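Foro Hogar y Cacharros > Lavado y plancha > Gomas, olores y filtros

Tema: La goma de la lavadora huele a charca y ya no sé qué hacerle

retama_seca escribió:

Buenas tardes a todos, os leo desde hace mucho pero nunca me había animado a abrir un tema, así que perdonad si esto ya se ha hablado mil veces (he usado el buscador y me salían hilos de secadoras). Tengo una lavadora de carga frontal de la marca Cuvau, la compré de segunda mano en febrero y lava bien, no me quejo, centrifuga sin pasearse por la cocina como la anterior. El problema es el olor. Abres la puerta por la mañana y sale un tufillo a charca, a trapo olvidado, que luego se queda en las toallas. En las camisas casi no lo noto, en las toallas muchísimo.

Lo que he hecho hasta ahora: un lavado en vacío a 90 con vinagre, otro con un limpiador Treldale que compré en el súper y limpiar el cajetín, que estaba bastante decente. Mejora tres o cuatro días y vuelve. ¿Alguien ha pasado por esto? ¿Será la goma, será el desagüe, seré yo con los programas cortos?

Gracias de antemano y un abrazo.

campanilla1339 escribió:

¡Bienvenida, retama! Mira, te cuento lo mío, que fue calcado. El olor casi siempre vive en el pliegue de la goma, en la parte de abajo, donde se queda un dedo de agua después de cada lavado. Mete la mano (con guante, te lo aconsejo de corazón) y tira del labio hacia ti, que cede más de lo que parece. En la mía salió una pasta gris con pelos de perro, una goma de coleta y media etiqueta de un calcetín. Lo limpié con un paño, agua templada y jabón de fregar, y luego otro paño seco. Nada de estropajo, que la goma se araña y después agarra todavía más porquería.

Y el vinagre, con cuidado. Una vez, pase. Todas las semanas, yo no lo haría.

tendedero_norte escribió:

Discrepo un poquito, campanilla, con cariño. Llevo años echando un chorro de vinagre en el cajetín del suavizante y la goma está como el primer día. Para mí el culpable es el suavizante, que deja una película grasa en todas partes, y encima de esa película crece lo que tenga que crecer. Quitas el suavizante, subes la temperatura una vez al mes y se acabó. Mi madre lavaba siempre caliente y en aquella casa las toallas olían a gloria.

retama_seca escribió:

Pues uso suavizante, sí, confieso, y generosa que soy con el tapón. Esta tarde me he puesto con el pliegue como decía campanilla y me ha salido una horquilla y una pelusa indescriptible. También he aprovechado para mirar bien el tambor con la puerta abierta del todo, que una va metiendo y sacando ropa y no se para a mirar nada.

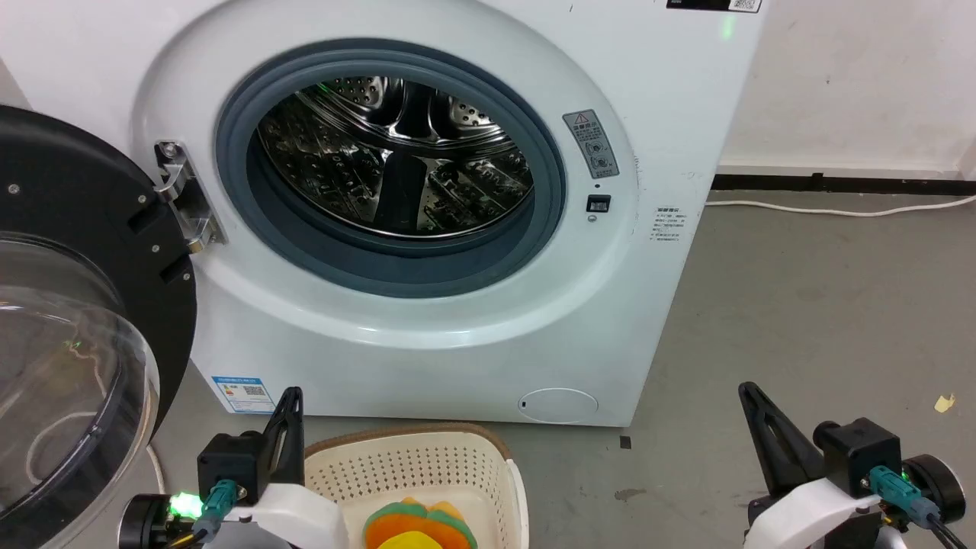

campanilla1339 pregunta si al apretar la goma por abajo la notas blandita y elástica o más bien tiesa, que a ella le parece lo primero que hay que saber antes de gastarse un euro en productos. Yo añado otra cosa — y perdonad que me meta en la conversación, que soy nuevo en este subforo: pasa el dedo por detrás del labio en todo el círculo, también por arriba, que por arriba no mira ni el apuntador y a veces hay moho seco.

Firmado: pinza_de_madera

retama_seca escribió:

Hola pinza, gracias por pasarte. Está blanda y vuelve a su sitio al soltarla. Por arriba he pasado el dedo y el guante ha salido limpio. Por abajo me ha quedado una sombra oscura muy metida en el pliegue que con jabón no se va. ¿Eso es ya para cambiar la goma? Es que he preguntado precio y, entre la pieza y la mano de obra, casi me sale a cuenta seguir oliendo a charca.

pinza_de_madera escribió:

No, mujer, no la cambies por una sombra. Si está flexible y no pierde agua, la mancha es fea y ya está. Yo a la de casa le pongo tiras de papel de cocina empapadas en bicarbonato con un poco de agua, bien metidas en el pliegue, y las dejo 30 minutos. Después retiro, aclaro con un paño y hago un ciclo corto vacío. No sale todo a la primera, te lo digo para que no te desesperes.

Y el filtro, ¿lo has abierto? El de abajo, el de la bomba. Ten a mano una bandeja de horno vieja y todas las toallas que ya tengas sentenciadas, porque sale más agua de la que uno calcula.

fregona_feliz escribió:

¡Ay, el filtro! Yo estuve dos años con mi Adholm sin saber que tenía filtro, de verdad os lo digo, y el día que lo abrí encontré una moneda, un botón del abrigo bueno y algo que prefiero no recordar. El olor bajó muchísimo esa misma semana. Eso sí, desenrosca poco a poco, dejando que salga el agua a chorrito, y cierra si se te llena la bandeja. Yo lo abrí de golpe y acabé fregando hasta debajo de la nevera.

tendedero_norte escribió:

Bicarbonato y vinagre el mismo día no, eh, que se anulan el uno al otro y te quedas con agua salada y mucha espuma. Hay un hilo larguísimo sobre eso en el subforo de limpieza, creo recordar que el mensaje 1088 lo explica estupendamente.

Y sigo en mis trece con el suavizante.

campanilla1339 escribió:

En lo del suavizante te doy la razón a medias, tendedero. Yo lo dejé en las toallas y ahora secan mejor, pero en las sábanas lo sigo poniendo porque me gusta el olor y no pienso renunciar a eso. Menos cantidad, eso sí.

Retama, ¿tú dejas la puerta abierta después de lavar? Yo la dejo entornada toda la noche y el cajetín también sacado un dedo. En un piso pequeño es un incordio, lo sé, porque te vas clavando la puerta en la cadera cada vez que pasas a por un vaso de agua.

retama_seca escribió:

La cerraba siempre, por manía de tenerlo todo recogido. Ya veo que era mala idea. He abierto el filtro con la bandeja y cuatro toallas (hacían falta las cuatro) y ha salido pelusa, arena y un clip. Mañana a primera hora pongo lo del bicarbonato, y el suavizante lo aparco hasta que se me acabe el enfado con él.

Una duda más para quien sepa: ¿la dosis de detergente la ponéis según lo que marca el envase? Tengo un tapón medidor que llega hasta el 5 y yo lo lleno entero porque pienso que así sale más limpio.

pinza_de_madera escribió:

¡Entero no! Con agua blanda y ropa normal, la mitad te sobra. El exceso se queda pegado en la goma y en el tubo, y ahí tienes media charca explicada. Prueba dos semanas con menos y nos cuentas, que estos hilos siempre se quedan sin final y a mí me da una rabia tremenda.

retama_seca escribió:

Prometido, vuelvo con noticias de las toallas.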